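Storing Winter Linens at Clekham House

Residents have asked on several occasions how the household linens at Clekham House are kept between April and the first cold weeks. The practice has changed little over the years, and it is set down in this post for those who have recently moved in and share the upstairs cupboards.

All blankets are to be washed and fully dried before they are put away. A blanket that feels cool to the hand should be returned to the line for another day. Wool is folded in thirds and stored flat, with no more than four to a shelf. Cotton may be rolled.
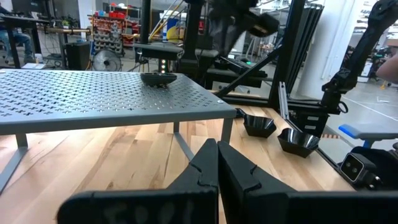

Levente Mészáros
House Manager, Clekham House, Protombridge

Cedar blocks are placed at the back of each shelf and sanded lightly once a year. Mothballs are not permitted in the upstairs cupboards, as the smell carries into the bedrooms. Residents who prefer lavender may use two sachets per shelf, provided that they are labeled with a room number.

The older quilts, including the blue one given by Anatole Gaillard, are kept in cotton pillowcases and refolded along different lines every few months. They are not to be placed in plastic. I made that mistake in my first year here and the yellow marks have never come out.

The key to the large cupboard hangs inside the office door. It may be borrowed on Saturday until noon and should be signed for in the green book.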